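Recording demonstrations by remote control in a simulated room: notes on wrist camera orientation

Filed under: teleoperation, simulation
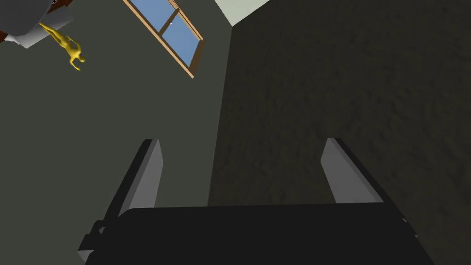

Source: wrist camera view, Vumgate simulator. Own render.

The last post covered getting the Vumgate scene to load without the furniture falling through the floor. This one covers the part I put off, which is driving the arm by hand and recording something a policy can learn from. Most of it concerns one subject, the relation between how my hand is oriented and how the view from the wrist is oriented.

The wrist view is mounted behind the gripper and looks out along the fingers. The palm takes up a good part of the lower image and the two fingers point away from it. When the wrist rolls, the fingers stay where they are in the image and the room turns. The window in the gray-green wall goes diagonal and the corner seam runs wherever it likes. After an hour of driving from this view I stopped noticing the room and steered by the gap between the fingers. That is comfortable, and it caused most of the problems described below.

Setup

The arm is the seven-joint model from the Kettler description files with a parallel gripper. The input device is a six-axis puck, the kind sold for CAD work, on the left side of the desk. The gripper is on a foot pedal. I tried the puck's side buttons for the gripper first and found that pressing one always added a small twist to the command, so that the object was nudged just before the fingers closed. The pedal removed that.

Commands go out as end-effector velocities. A damped least-squares solver converts them to joint velocities, and joint limits are handled by a null-space term that pulls toward a rest posture. None of this is new. The only change I made to the solver was to raise the damping near the wrist singularity, which makes the arm sluggish there but stops it from whipping around. A demonstration with a whip in it is worse than no demonstration.

The task is to pick a cup off a low shelf, carry it to a tray and set it down upright. Each recording stores joint positions, gripper opening, the commanded velocity, the wrist view and one fixed view from across the room. I also store the state of the simulator so that a recording can be replayed and rendered again later.

Two control frames

There are two obvious ways to interpret the puck. In the base frame, pushing it forward moves the gripper toward the far wall of the room regardless of how the wrist is turned. In the tool frame, pushing it forward moves the gripper along its own fingers.

With the fixed view on the screen, base frame is easy. With the wrist view on the screen, base frame is close to unusable once the roll goes past a quarter turn. I push the puck left and the view slides diagonally. I correct, overshoot, and correct again. The recorded trajectory looks like a signature.

Tool frame has the opposite trouble. The wrist view becomes easy to drive from, and approach motions come out clean. Lifting is bad. The operator wants to move straight up against gravity, and nothing in a tilted wrist view says where up is. I recorded a whole set in which the cup left the shelf at a slant and clipped the shelf above it. The replay from the fixed view made it plain. From the wrist it had looked like a perfectly good lift.

What I settled on is a switch. The puck drives in tool frame until the gripper closes on something, then changes to base frame. On release it changes back. The change is blended over half a second so that a hand already pushing the puck doesn't produce a jump. I drive with both views open, the wrist view large and the fixed view small in the corner of the monitor. It took an evening to get used to and I would not go back.

A small artificial horizon would be another answer. I drew one as an overlay, a line through the image center that stays level with the simulated floor. It works for the operator. It must not be written into the recorded images, which I managed to do the first time. The policy would have had it in training and then lost it at run time. The overlay is now drawn in the viewer process and the recorder never sees it.

Recording

I made 145 demonstrations in January. Of those, 8 were thrown out at once for dropped frames, which came from the renderer and the recorder sharing a disk with a backup job. The rest went through a replay check – each recording is played back open loop, from its stored start state, and has to end with the cup upright on the tray.

The replay check failed more often than I expected. The cause was a mismatch between the rate at which I logged commands and the rate at which the physics stepped. The command was logged after the blend and applied one step later, so a replay ran slightly ahead of the original. Over a short motion this doesn't matter. Over 491 control steps, with a contact in the middle, the fingers arrive beside the cup. Logging the command with the index of the physics step that consumed it fixed the problem, and most of the recordings could be repaired after the fact from the stored state.

Some habits that improved the data, in the order I picked them up:

Start from varied poses. My first set all began from the rest posture, and the policy was lost anywhere else. I now jog the arm somewhere arbitrary, including orientations where the wrist is rolled well over and nothing useful is in view, and start recording from there. These starts look pointless when played back. They are the ones that teach the arm to find its way to the shelf.

Don't pause. I tend to stop just before grasping to check alignment. A pause is a stretch of near-zero commands with almost identical images, and a policy trained on enough of them learns to stop there and stay. I trim anything under a velocity threshold for longer than a quarter of a second, except when the gripper is moving.

Leave in the corrections. A miss followed by a clean recovery is useful. A miss followed by four more misses is not. My rule is to keep a recording with one recovery and discard it with two or more.

Drive slowly through contact and at normal speed everywhere else. Driving slowly throughout gave very long recordings in which the interesting part was a tiny fraction of the steps.

Orientation in the action labels

The other decision that mattered was how to represent rotation in the labels. I began with Euler angles out of laziness. With the wrist rolled over as far as it often is in these recordings, the labels crossed the wrap point constantly, and two nearly identical poses could carry numbers at opposite ends of the range. Training loss went down to a certain level and sat there. Changing to the first two columns of the rotation matrix, which is the usual six-number form, brought it down further on the same data with nothing else touched.

I also changed from absolute poses to poses relative to the current gripper. A wrist view has no reliable information on where the base is. Asking the network to output an absolute position from it means asking it to memorize the room. With relative actions, the same approach to the same cup has the same label whatever direction the wall happens to lean.

The policy itself is a small convolutional encoder per view and a head that predicts a chunk of 16 actions. I execute the first half of the chunk and predict again. Longer execution was smoother and missed more. Shorter execution dithered at the grasp.

Results so far

I'm not going to give a success rate yet, as the evaluation starts were drawn from the same generator as the training starts and the number would be flattering. Qualitatively, the approach is good, the grasp is acceptable and the placement is poor. The cup tends to be released slightly high. I looked back through the recordings and I do the same thing with the pedal, lifting my foot a moment before contact with the tray. The policy has copied me accurately.

There are 4 ablations queued – wrist view only, fixed view only, both views, and both views with the fixed one dropped at random during training. I expect wrist only to do well up to the lift and then badly, for the same reason I did.

Hardware

A few readers asked whether any of this will move to a real arm. I have part-time access to one at the Dinholm workshop, with a similar gripper and a different wrist flange. The camera bracket would have to be reprinted to get the same offset behind the fingers, and the offset matters, as the policy treats the position of the fingertips in the image as fixed. I moved the simulated camera back by two centimeters as a test and the grasp fell apart. Randomizing the mount position during rendering should help, and since the simulator state is stored I can do that without driving anything again.

The real arm also has a hand-guiding mode, where you hold the wrist and lead it through the motion. I used it briefly for another job. It gives better contact motions than the puck, and your own forearm ends up in the wrist view. For a cup and a tray I would still try it, recording joints only and replaying the motion afterward to capture the images.

The recorder and the replay check are in the Primano folder of the repository, under tools. The frame-switching code is in the same place, still with the blend time hard-coded. I will move it to the config file when I do the ablations.

Posted in the evening. Comments are open until the spam gets bad again.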